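Pinzas: Brullar contra Tzanetos, primera ronda

19/03/2021
Por Sorcha Carroll

El folleto de Tzanetos promete un agarre «universal». Ya nos lo habían prometido otros, así que lo hemos puesto a competir con la Brullar de dos dedos que usamos desde febrero – una pinza tosca, ruidosa y más barata – en la tarea más tonta que tenemos: coger el cubo rojo de madera y dejarlo en la cesta de mimbre.

Fueron 100 intentos por pinza, con el mismo brazo y el mismo controlador. La Tzanetos falló 2 veces menos. Kevin Ó Flaithearta lo considera una victoria; a mí me parece que con esa diferencia no se justifica una factura 400 euros más alta. Además, un cubo de caras planas sobre una tela se lo pone fácil a cualquiera.

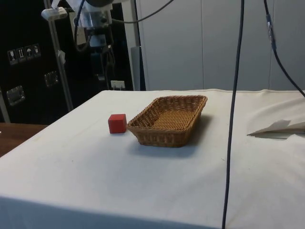
Lo que no sale en el folleto

La calibración. La Tzanetos pide repetirla cada vez que se reinicia el controlador, y el manual le dedica media página de sus 154. La Brullar se atornilla y funciona, aunque cierra con demasiada fuerza y no hay forma decente de regularla por debajo del mínimo.

Tampoco me creo todavía lo de la cámara. Kevusora asegura que su módulo corrige la posición de la pinza en pleno descenso, pero en la demostración que nos enviaron el objeto está siempre en el mismo sitio. Hemos pedido una unidad en préstamo y seguimos esperando respuesta.

En la segunda ronda cambiaremos el cubo por envases blandos de Gustomari. Si alguien tiene datos propios con la Tzanetos, que me los mande, sobre todo si son malos.

Compartido 2 veces · 4 comentarios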